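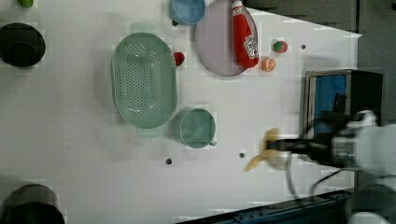 4. Platte reinigen und pflegen

Die Oberfläche der Tischplatte Wodura ist werkseitig versiegelt und muss vor dem ersten Gebrauch nicht behandelt werden. Für die tägliche Reinigung genügen ein weiches Tuch und lauwarmes Wasser. Auf einer weißen Platte fallen Rückstände von Soßen und Früchten besonders auf. Wischen Sie deshalb auch unter Teilen nach, die länger an einer Stelle liegen, etwa unter einem Sieb, einem Teller oder einer Ketchupflasche.

4.1 Grundreinigung

1. Räumen Sie die Platte vollständig ab.
2. Geben Sie 2 Verschlusskappen Neutralreiniger in 800 ml Wasser.
3. Wischen Sie die Fläche in Längsrichtung, die Kanten zuletzt.
4. Mit klarem Wasser nachwischen und sofort trockenreiben.

Hinweis: Scheuermilch, Stahlwolle und Schmutzradierer hinterlassen matte Stellen, die sich nicht mehr auspolieren lassen.

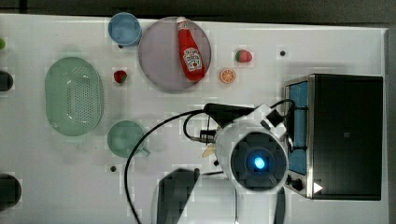 4.2 Hartnäckige Flecken

Eingetrocknete Flecken zuerst mit einem feuchten Tuch abdecken und einweichen lassen – nicht kratzen. Bleibt ein Rand zurück, tragen Sie den Fleckenlöser Curko (Art.-Nr. 1184) dünn auf und nehmen ihn nach kurzer Zeit wieder ab. Testen Sie das Mittel vorher an der Unterseite.

Vorsicht: Curko nie zusammen mit chlorhaltigen Reinigern verwenden. Während der Anwendung gut lüften.

4.3 Kanten und Fugen

Prüfen Sie die Kanten einmal im Jahr auf offene Stellen. Dringt dort Feuchtigkeit ein, quillt die Platte auf – solche Schäden sind von der Garantie ausgenommen. Kleine Fehlstellen füllen Sie mit dem beiliegenden Kantenwachs. Ersatzwachs ist in der Packung zu 200 g beim Kundendienst Hustham erhältlich.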